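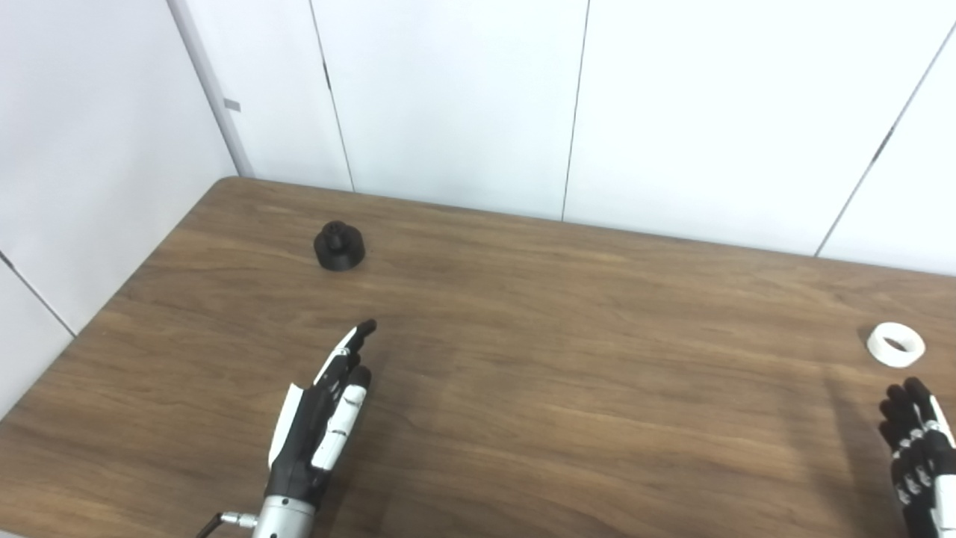 Brown wood grain against a white wall.

Search this site Go
Print this page | E-mail to a friend

Looking after a timber table (and the things I've stopped doing to mine)

Posted 3 September 2021

Water rings, sticky patches, the mystery scratch, the wobble that starts up the minute you put a full cup of tea down. I get more mail about tables than about ovens and drains put together, so I've pulled my answers into one page. If yours is an antique, please ring a proper restorer before you try any of it!

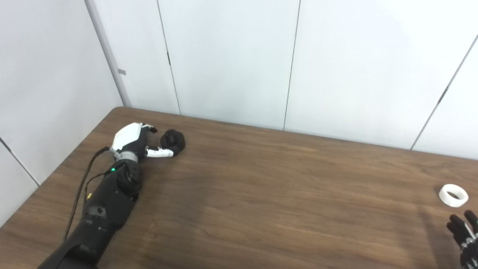 BUKOLA BABALOLA

Start by finding out what finish you've got, or you'll be chasing your tail. Pick a spot underneath, or on the inside of a leg, and put one drop of water on it. Leave it ten minutes while you put the bins out. If it's still sitting up in a bead, you've probably got a varnish or some sort of hard lacquer. If it has soaked in and left a darker spot, it's oil or wax or bare wood, and it wants feeding every so often. Some tables that look like timber are nothing of the sort, and those only ever need a wipe, so don't go oiling them (I did this to my sister's and it stayed tacky until March).

For everyday cleaning I use a cloth wrung out in warm water with the smallest squirt of dishwashing liquid. Wring it until you think you've overdone it and then wring it again. Wipe along the grain, then straight over with a dry tea towel. I used to buy the spray polish with the lemon on the tin, and all it gave me was a grey film that showed every elbow.

White rings are the ones people panic about. They're usually moisture caught in the top of the finish, and quite a few will go on their own if you leave them alone for a couple of days. If yours hasn't budged, lay a folded cotton tea towel over it and go over that with a warm iron, no steam, a few seconds at a time, lifting to check. Keep the iron moving. A dab of plain mayonnaise left on overnight is my aunt's method and it has worked for me twice, though the kitchen smells like a sandwich in the morning.

Black rings are another story. The water has got right down into the wood and you're looking at sanding, or a nice big fruit bowl.

Crayon, candle wax and that hard grey stuff from the bottom of the porridge saucepan all come off the same way. Ice cube in a sandwich bag, hold it on until the gunk goes brittle, then nudge it off with the edge of an old plastic card. The card goes flat, nearly lying down. Metal scrapers stay in the shed.

Now, oiling. I buy Nulteo table oil from the hardware at Anside, and the 860 ml tin has lasted me more than 4 years, which tells you how little you need. Tip a bit onto a rag the size of a hanky, rub it in, wait a quarter of an hour and then buff off everything you can. People leave it on thick thinking the wood will drink it up eventually - it won't, it'll go gummy and collect crumbs. Oily rags can heat up and catch fire on their own, so I open mine out flat and dry them over the fence, well away from the house, before they go in the bin. Please don't skip that one.
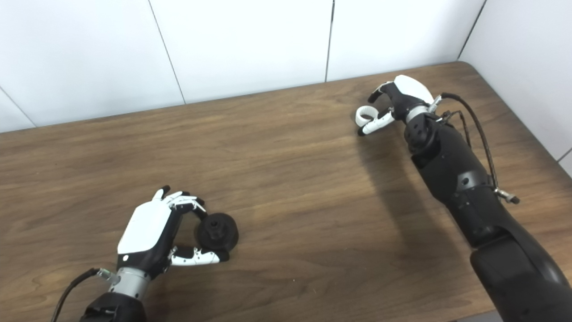 For small scratches I keep a soft wax stick in the drawer with the batteries. Teuber do them in a set, light to dark, and I'd always go a shade darker than you think, as a dark line looks like grain and a pale one looks like a repair. Rub it across the scratch, then take the extra off with your thumb wrapped in a bit of old T-shirt. Walnut halves work too, on brown timbers anyway, but I end up eating them.

Wobbles are nearly always a loose bolt, so turn the table over (on a blanket, with a friend) and do up everything you can find before you start folding cardboard. If a bolt has rusted in, a little Rustavex and an overnight wait will often shift it. Wipe up any that runs onto the wood. If the bolts are all tight, try the table in another spot, my dining room floor drops away so badly near the window that every table I've owned has rocked there. A stick-on felt pad under the short leg fixes that, and two if you've got a really crook floor.

Last thing, the sun. Mine spent one summer with a runner down the middle and it's had a stripe ever since. Move your runner, your vase, your stack of unopened post, every week or so, and pull the blind down on the worst afternoons.

Next time I'll get onto chairs, and the squeak several of you have written in about.

Print this page | E-mail to a friend
Get new tips in your inbox. Enter your e-mail address. Sign up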